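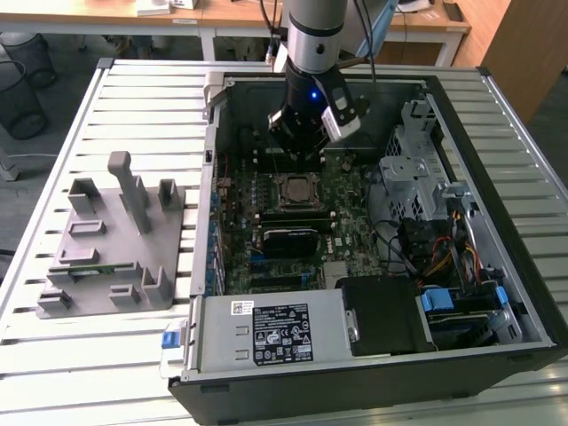
Unit 6 — Desktop Teardown: Memory, Processor, Drives
Instructor: Kalliopi Begović

Preparation
Shut the system down, unplug the power cord, then hold the power button for 8 seconds. Lay the tower on its side and remove the side panel. Clip the wrist strap to bare metal on the chassis.

Memory
Open the retaining latches at the ends of the slot. Lift the module straight out by its edges and place it in an antistatic bag. Record the slot position before moving anything.

Processor
Do not open the retention bracket in this unit. Socket contacts bend easily, and a bent contact usually means a new board. Processor removal is covered in Unit 8.

Drives
Disconnect power and data cables at the connector — never pull on the wires. Many office towers use colored plastic releases in place of screws. Press the release fully before sliding a drive out.

Power supply
Copy the rated output from the label to your worksheet. The housing stays closed at all times; the capacitors inside can hold a charge after the cord is removed.

Time allowed: 60 minutes, in groups of two. Worksheets are due before the May practical.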